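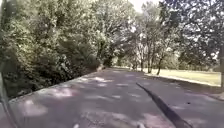

Why do cities plant trees along walking routes?

Shade is the main reason. Trees also slow down rainwater, give birds somewhere to nest and make a long walk feel shorter, but most planting plans are approved on the strength of shade.

Notes for Unit 4, Street and Park Trees
Instructor: Nighat Lashari
Revised 12 Apr 2020

1. How shade works

A tree cools the space under it in two ways. Leaves block sunlight before it reaches the ground, and they release water vapor, which takes heat out of the air. The first effect is the one people notice. Pavement in full sun stores heat all day and gives it back after dark – this is a large part of why city nights stay warm.

Air temperature and comfort are different things. Under a tree the air may be only slightly cooler than in the open, yet a person standing there feels much better because the sun is off their skin. Keep the two apart in your written answers.

2. Canopy cover

Canopy cover is the share of ground hidden by leaves when seen from above. It is given as a percentage. The Firndale survey, which we use all term, put cover at 26 percent for the whole town and 17 percent for the Morar district. Morar has wider streets and more parking lots, and many of its older trees came out when the water main was replaced.

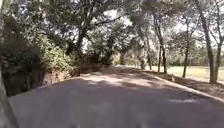
A town average hides a lot. Two districts with the same cover can feel very different on foot if one has its trees in back yards and the other has them over the sidewalks. For this reason the survey also reports cover over walking routes as a separate number. Look at both columns before you compare districts.

3. Choosing species

Points to check for each site:
Full-grown height and spread
Root habit, and distance to pavement and pipes
Need for water in the first three summers
Leaf drop and fruit drop
Known pests in the region

Do not plant a single species along a whole route. One disease can then take every tree. The Prostach Avenue replanting used 119 trees of one kind, and the town had to start over when they failed. The second plan called for 173 trees in a mix of five kinds.

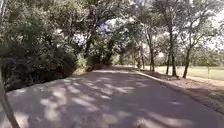

Dappled light on a paved path, with dense shrubs and low trees along the left side.

4. Roots and pavement

Roots grow where they find air and water. Under a sidewalk both are often found in the thin layer just below the slab, so roots run there and lift it as they thicken. Cutting them fixes the slab for a while but can leave the tree unstable.

Better choices are a wider planting strip, a deeper bed of loose soil, or a path routed around the trunk. All three cost more at the start.

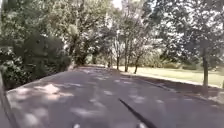
The cost question comes up again in the Hayat reading, pages 2 to 9. Hayat counts pruning, watering and sidewalk repair together over the life of the tree, and you should use the same method in the homework.

5. Homework

Pick one block you know well. Estimate its canopy cover over the sidewalk and over the whole block, and say how you did it. Then name one spot where a tree could go and one where it should not, with a short reason for each. Two pages at most – sketches do not count toward the limit.

Planting season in Firndale starts in October. We will cover planting depth and staking in Unit 5.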